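Workshop notebook, Winar bench group
January, entry 26
Started 8:40 a.m.

Subject: hide glue open time against room temperature, continued from entry 24.

Carried over from last time: the Rosenthal glue at 1 part granules to 2 parts water by weight gels too fast for the long joints. On the short test blocks it was fine. On anything over a forearm's length the first end had skinned before the clamp went on the second end. The question for this entry is whether to thin it, warm the wood, or add urea.

Setup. Glue soaked overnight in cold water in the lidded jar, then into the water bath at 8:50. Bath set to 60 C and checked with the glass thermometer, which reads 2 degrees lower than the dial. All temperatures below are from the glass one. Room was 17 C at the bench and stayed there until the heating came up after 10.

Wood is the maple from the Pestumden offcuts, planed this morning, no sanding. Blocks were cut 100 mm long with a 26 mm wide glue face. Grain runs the long way on all of them. Moisture meter gave 8 percent on the first few and I stopped checking.

Series A, no additive, wood at room temperature.
Brushed one face, started the timer when the brush left the wood, touched with a gloved finger every ten seconds. First drag at 40 seconds. Clear skin at 70. Pressed a second block on at 90 and it slid for a moment and then grabbed. Pulled it apart by hand later with little effort. The face showed a dull film with almost no transfer to the opposite side, so a starved joint in practice even though there was plenty of glue on it.

Series B, no additive, wood warmed.
Blocks went in the warming box until the surface read 35 C. First drag at 95 seconds, skin at 150. Much better, but the blocks lose heat quickly once they are out. The last block in the batch had dropped to 27 C by the time I got to it and behaved more like series A. Warming works if the parts can go from box to clamp in one motion. For the long rails that means two people or a longer box.

Series C, urea, wood at room temperature.
Urea at 10 percent of dry glue weight, stirred in at temperature. The mix thinned at once. First drag at 160 seconds, skin past 240. Squeeze-out stayed soft enough to wipe for several minutes. Downside is the wait. Entry 19 has the earlier urea batch, which was still rubbery under the clamp after four hours and was fine by the next morning.

Series D, urea at 5 percent, wood warmed.
Skin at 230 seconds. Close to series C with half the additive. This is the one I would take to the rails.

Note on the brush. The synthetic one sheds in hot glue and also holds less. Switched to the bristle brush after series A. That means A and B are not strictly comparable, and A should be run again with the bristle brush before anyone quotes the numbers. The film in A looked thinner to me than the others, which may account for part of the fast skinning.

Note on the jar. Level had dropped by noon from evaporation. Topped up with hot water back to the tape mark. If the lid is left off between coats the ratio drifts and the open time goes with it. Lid stays on.

11:30. Broke the first overnight set from entry 25 on the lever. Same maple, plain glue, blocks warmed. Eight joints. Six failed in the wood, two along the glue line. Both of the glue line failures were from the end of the batch, in line with the heat loss described under series B.

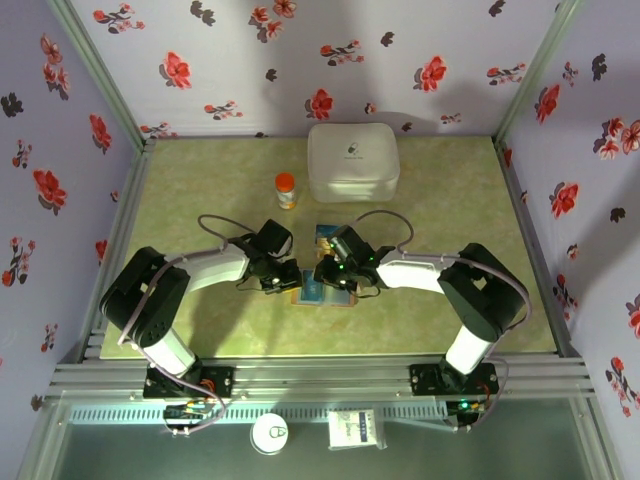

The Grarkirel glue has a higher gram strength on the label than the Rosenthal and I expected it to gel sooner. One quick pass, plain, room temperature wood, bristle brush: first drag at 35 seconds. Not worth a full series for the long joints. It may be useful for rubbed joints and corner blocks, where fast grab is the whole point. Moved the bag to the upper shelf and labeled it for that.

Cleanup. Warm water only. Glue left on the bench top came up as a sheet with the plastic scraper. Remaining urea mix poured into the flat tray and put in the refrigerator, good for a week at most. Discard if it smells.

Batch 47 in the glue log is the 5 percent mix. Batch 46 was the 10 percent and is used up.

To do:
Rerun series A with the bristle brush.
Clamp eight joints each of C and D, leave a full day, break on the lever.
Measure how fast a full length rail cools between the box and the bench. One thermocouple at each end, one in the middle.
Order more urea, the plain prilled kind with no coating.
Check whether the warming box can take an extension on the open end without losing the top 5 degrees.

Open question. All of this is at 17 C. In summer the room sits at 26 C and plain glue may have enough open time with no help at all. If so, the urea mix is a winter recipe and should be marked that way in the log. Leaving the entry for batch 47 without a season until there is a warm day to test on.

Bath off at 3:15 p.m.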